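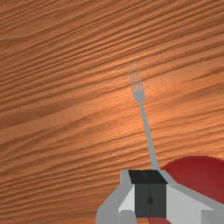 Drornside Community Kitchen
Opening-Up Safety Checklist, with comments
Revised 16 Aug 2021

Please go through this before the first pan goes on, and initial each line on the sheet by the door. I know it looks long, but once you have done it a couple of times it goes by in the time it takes the kettle to boil, and I would much rather have you a few minutes late with lunch than rushing past the gas.

1. Gas shut-off valve reachable, handle turns freely
OK. Somebody had stacked flour sacks in front of it in July, and I have moved them to the dry store. Please keep that corner clear, even on delivery days when every other corner is full.

2. Fire extinguisher and fire blanket in place
OK. The needle is in the green and the pin is in. The blanket now hangs beside the back door, where you can grab it without leaning over the range.

3. Refrigerator at 40 degrees F or below
OK on the Lekau upright. The small one under the counter read a little high when I opened up and came down once the door had been shut for a while — watch that gasket, it likes to fold under at the bottom corner. Write down the reading both times if you have to check twice.

4. Oven thermostat
NEEDS ATTENTION. Set to 400, and my own thermometer settled at 425. It still bakes a lovely loaf, but turn it down for anything delicate and keep an eye on your pies. Repair call is in.

5. Floors dry, mats flat
OK. The long mat by the sink has a curled edge. I flipped it over for now, so do lift your feet.

6. Knives, forks and serving pieces
OK. Look at them under a good light and put aside anything bent, loose in the handle or rough along the edge. Knives go back in the rack and never, ever into a sink full of suds, where the next pair of hands will find them the hard way.

7. Table tops and work surfaces
OK. Wipe down, dry with a clean towel, and feel along the edges for splinters.

8. First aid kit
NEEDS ATTENTION. Down to 12 bandages and no burn gel at all. I have asked for both, along with the blue kind that shows up if it lands in the soup.

9. Exits clear, lights working
OK in the kitchen. The exit sign over the Rutherford Street door flickers, and I have reported it to the building office.

10. Hand-washing sink
Hot water OK, soap OK. Paper towels were out again — the spares are on the second shelf, behind the coffee filters.

Open items: 4, 8, and the sign under 9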